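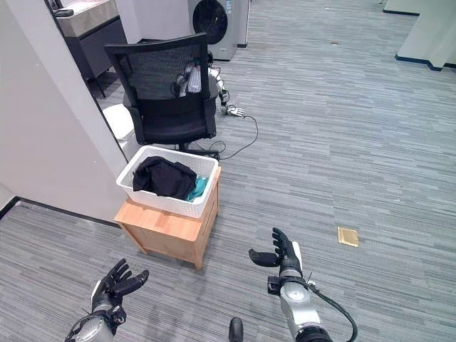 *Page last changed: 9 November 2020*

The procedure below applies to all small fabric items used in the shared offices at Pretstead: dust cloths, cleaning cloths, dark garments kept for messy work, and similar pieces. Larger items, including curtains and chair covers, are handled under the separate instructions for the Gornau building.

## Before you start

Each office is assigned one white plastic basket with perforated sides. Keep the basket on top of a low cabinet, where it can be reached without bending to the floor. The cabinet should stand clear of chairs and cords so that a person can approach it from the front.

You will need:

- the office basket
- a clear surface for folding
- a mesh wash bag for small cloths
- the laundry sheet for your floor (form 126)

## Sorting the basket

1. Take every item out of the basket. Do not sort by reaching through the pile, as small cloths are easily caught inside larger pieces.
2. Separate black and other dark items from colored ones. A teal or green cloth may release dye in its first few washes and should be kept apart until it has been washed 3 times.
3. Open out each crumpled item and shake it once over the floor. Check pockets, sleeves, and hems.
4. Set aside anything with oil, solvent, or ink on it. Such items go in the lidded metal bin in Room 900 and must not be placed back in the basket.
5. Read the care label. If the label is missing, treat the item as cold wash only.
6. Wipe the inside of the empty basket with a damp cloth, including the openings in the sides, and let it air dry.

Black garments should be turned inside out before washing. Small cloths go into the mesh bag, which is to be filled no more than halfway.

## Keeping items apart 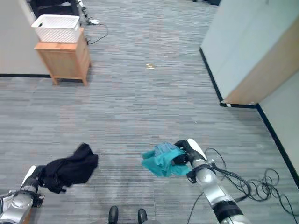 **May a black garment and a teal cloth be washed together if both are marked cold wash?**

They may be washed together once the teal cloth has completed its separate washes and no longer leaves color on a damp white towel. Until then, wash it alone or with cloths of the same shade.

## Washing and drying

Use the machine in the Ornier wing laundry room. Select the cold cycle for mixed dark loads and the warm cycle for plain cleaning cloths. Measure the detergent with the cup provided. Fabric softener is not to be used on cleaning cloths; it leaves a coating that reduces how much water they take up.

Hang garments on the rail. Cloths may be dried flat on the rack or tumbled on low heat. Items must be fully dry before they are folded.

## Returning items

Fold garments in thirds lengthwise and then in half. Fold cloths in quarters. Place garments at the bottom of the basket and cloths on top, with folded edges facing the same way, and return the basket to its cabinet. Nothing should hang over the rim.

Worn or torn cloths are replaced from the Ismail supply room. Write the item and your room on form 126 and leave the form in the tray by the door. Requests for replacement baskets go to the facilities desk, extension 1058.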